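Workplace Commons Topics Recent Unresolved Members Sign in

Community > Office Operations > Automation and Staffing > Desk resets

Automated desk resets on a shared office floor: what should be settled with staff beforehand? 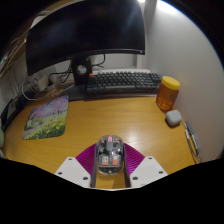
Gripper at a mouse on one of our desks, monitor off.

Posted by Iñaki Barrios

I am responsible for office operations at Corano, a company that provides claims processing to regional insurers. Our main floor has 80 desks, most of which are shared between an early team and a late team. For several years, the changeover between the two has been handled by four colleagues in the workplace services group. They return keyboards and mice to their standard positions, wipe the surfaces, replace items that have failed, and move personal belongings to the lockers when these have been left behind.

Management has approved a trial in which part of this work would be done by gripping equipment supplied by Protton. During the first stage, our own staff carry out the reset with a hand-held gripper, and the recordings are used to prepare the automatic unit. During the second stage, the automatic unit would work through the floor in the interval between the two teams, which begins at 2:30 p.m.

My question concerns the people and not the equipment. I have been asked to submit a written plan before the second stage begins, and I would appreciate guidance from organizations that have already been through a similar change. The points on which I am least certain are as follows.

The first is the position of the four colleagues. Their job description lists the desk reset as their principal duty. Management has stated that no positions will be removed during the trial, but no statement has been made regarding the period after it. Two of the four have asked me directly, and I was not able to give them an answer.

The second is the condition of the desks. Our people bring their own items, and the desks are therefore far from uniform. The one shown has a printed mouse pad with blossoming trees on it, a clear mouse with a pink scroll wheel, a jar with a yellow lid, and pens or similar tools lying along the wall. A colleague in workplace services knows which of these belong to the desk and which belong to a person. I do not see how the automatic unit would know, and I am reluctant to introduce a rule that every desk must be bare.

The third is the recordings. Staff who use the hand-held gripper are in effect teaching the equipment that may take over part of their work. Some have expressed discomfort with this. Others have said that they are pleased to be consulted. I would like to treat both groups fairly.

The fourth is the matter of responsibility when an item is damaged or misplaced. At present this is resolved by conversation, since everyone knows who was on the floor.

Any sample wording for staff notices would also be welcome.

Reply from Toivo Ojala

I manage facilities at Wikström, where a comparable arrangement has been in place on two office floors for a little more than a year. I will respond to your points in the order in which you raised them and add one matter that you did not mention.

On the position of your four colleagues, I would advise you not to submit the plan until management has agreed to a written statement that covers the period following the trial. We did not do this. Our notice referred only to the trial period, and the staff concerned read the silence in the most unfavorable way, as most people would. One experienced member of the team accepted a post elsewhere before the trial had ended. Her position would in fact have been kept. The statement does not need to promise that nothing will change. It should say which duties are expected to move to the equipment, which will remain, what training will be offered and during which hours, and by which month a decision will be announced. We should have named a month at the outset. When we eventually did so (it was February), the number of inquiries to my office fell considerably.

The duties themselves changed more than we had planned. The equipment places keyboards and mice well. It does not notice that a mouse has stopped working, that a cable has been pulled loose behind a monitor, or that someone has left a note asking for a different chair. Our staff had been dealing with such matters in passing while they did the reset, and none of it appeared in any job description. When the reset was handed over, these tasks were no longer being done. After one month, we had 52 open requests for small repairs, where previously there had been hardly any. I would recommend that you ask your colleagues to keep a plain record, over several changeovers, of everything they do at a desk apart from putting things in position. That record became the basis of the new job description at our site, and the grade of the position was raised as a result.

On the condition of the desks, we considered a bare desk rule and decided against it. In its place, we marked one area of each desk, at the rear on the right-hand side, which the equipment does not enter. Anything placed there is left alone. Personal mouse pads were the most frequent source of disagreement. The equipment had been prepared with plain gray pads, and it was less reliable with printed ones. The supplier asked us to prohibit them. We declined and asked that the printed pads be included in the recordings, and the supplier agreed to this after some discussion. I mention it so that you are aware the request may be made to you as well. Any rule about personal items should come from your organization and be explained by your organization. Staff will accept a great deal more from a manager they know than from a supplier's checklist.

Please also consider staff whose arrangement of the desk is a matter of need. We have several employees who use the mouse with the left hand and one whose keyboard must remain at a particular angle. A standard position is not suitable for them. Their desks are excluded from the automatic reset, and they were not required to state a reason in order to be excluded. The form consists of the desk number and a signature.

On the recordings, we adopted the following wording, which you are free to use:

"Participation in recorded work is voluntary. A member of staff who does not wish to take part will be assigned other duties of the same grade and will not be asked to give a reason. Recordings will be used to prepare the desk reset equipment and for no other purpose. They will not be used to assess the speed or quality of any person's work. A member of staff may review recordings made during his or her own shift on request."

The sentence on assessment was added at the insistence of our staff representatives, and in my view it is the most important part of the notice. You should confirm with the supplier that the recordings carry no names. We also asked that monitors be switched off before any recording, so that no client information would be captured, and that papers be turned over or removed. In claims processing, I would expect this to be a firm requirement.

We paid a supplement to those who took part. It was modest, but it recognized that the work called for skill and that the knowledge being recorded belonged to experienced people.

On damage, we keep a log by desk number. In the first year, 872 entries were made, the great majority of which concerned objects that had been moved a short distance and not harmed. The company replaces any damaged item without first determining the cause. This has cost very little, and it has prevented the services team from being blamed for the actions of the equipment, which had begun to occur in the early weeks.

The additional matter is the time of day. Your second stage is planned for the interval between the two teams. At our site, that interval was also when the two teams spoke to one another, usually at the desks themselves. Once the floor had to be clear for the equipment, these conversations stopped, and questions about unfinished work began to arrive by message late in the evening. We now hold the floor open for a short handover before the equipment starts. I would recommend that you observe your own changeover before fixing the schedule.

Reply from Sokier Facilities Desk

We have run automatic resets in our training rooms only, where all the desks are the same, so our experience may be of limited use to you. The staff had no objection, as the task was unpopular. We did not issue a formal notice, and there were some complaints about that afterward.

One practical suggestion is to provide a clearly visible means of stopping the equipment and to show every person on the floor how to use it, including temporary staff and cleaning contractors. In our case, only the supervisors had been shown.

Follow-up from Iñaki Barrios

My thanks to both of you. I have requested a meeting with management regarding the written statement and will not submit the plan until it has taken place. The four colleagues have agreed to keep the record that Mr. Ojala describes, and one of them has already pointed out that they replace the batteries in the wireless equipment, a duty I had believed to belong to the technical support group. Technical support had believed the same of us.

I will also raise the question of the supplement, although I cannot say how it will be received. If Mr. Ojala is able to share the revised job description with the confidential parts removed, I would be grateful to receive it.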